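MACHINES AND CHORES - where are we, this month

Short one, deadline crept up. Three people wrote in after the January issue asking the same thing in different words: can a machine do my dull jobs yet? The kitchen ones, the stockroom ones, the stuff at closing time. So, a quick round of what I've seen and what I've been told. Mostly coffee counters, sorry, that's where I've been spending my mornings.

Floors first. Floors are fine. Floors have been fine for years if you keep the cables up and don't own a rug with tassels. Nobody needs me for floors.

Dishes - half. Dimero had its rack loader going when I dropped by at 9:30, and it put plates in a rack very nicely. Plates of one size. Put a soup bowl in the mix and it waited for a person. The operator said bowls are "next." They were next last fall as well.

Folding. Skip it. I timed one towel at 50 seconds and gave up timing. My nephew is faster and he is six.

Which leaves picking things up and putting them somewhere else, the chore hiding inside all the other chores. Clearing a counter, filling a dispenser, taking one cup off a stack. It sounds like nothing. Ask anyone who has worked a morning rush how often two cups come off stuck together, and what that does to your rhythm. Now ask a machine to feel the differnce between one cup and two.

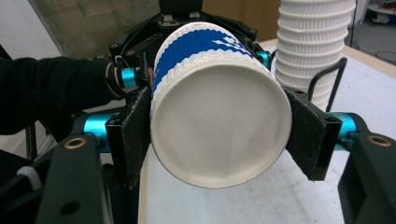 By Darragh Phelan - counters, kitchens, small shops

Paper cups are a mean test. Squeeze too hard and the wall buckles, too soft and the thing slides out, and it weighs next to nothing so there's not much to feel either way. Felt pads on the fingers help with the grip, and a ribbed sleeve gives them something to hold. Picking it up sideways, bottom facing out, is fine for moving it. Then somebody has to turn it right way up before the coffee goes in. That turn is where I've watched most of the trouble.

The approach I keep running into is the hand-held one. A person carries the gripper, does the job with it over and over, and the machine learns from the recordings. Cheaper than hauling an arm into a shop, and you can practice on a real counter. Slow going for the person though. Mizanur Munasinghe, who runs the cup work at Koller, told me they had 3,000 grabs recorded before he'd let an arm try it on its own.

And the arm? He gave me one number and I'll pass it along as is: 198 good single cups before the first double, on a good day, same cup, same stack, same spot on the table. Move the stack over a hand's width and it gets worse. He wouldn't say how much worse. I asked twice.

"Different cups is a different month," he said. Thinner wall, no sleeve, shinier print - back to recording.

Speed: 18 seconds a cup, pick to place. A barista doesn't even notice doing it. So no, not for the rush. For restocking after close, with the lights down and no line, maybe 18 seconds is OK. I'd take it. I hate restocking.

Shop-floor side, quickly. Brillard has boxes going from belt to shelf all day without fuss, as long as the boxes are boxes. Bags are still a person's job. Rilleo says it will show a lid machine in the spring, cups plus lids, the whole sequence. Lids are worse than cups imo. They cling, and then you have to press evenly all the way round or it leaks down somebody's sleeve. Want to see it before I say anything nice.

Scorecard, for those who only read the scorecard:

Floors - yes
Plates - yes, if they match
Bowls - no
Towels - no
Boxes - yes
Bags - no
Cups - slowly, after hours
Lids - ask me in spring

If your shop has tried any of this, write and tell me what went wrong, the wrong parts are more use to me than the right ones. Next issue is laundry again, becuase you keep asking. Send sock questions before the end of the month.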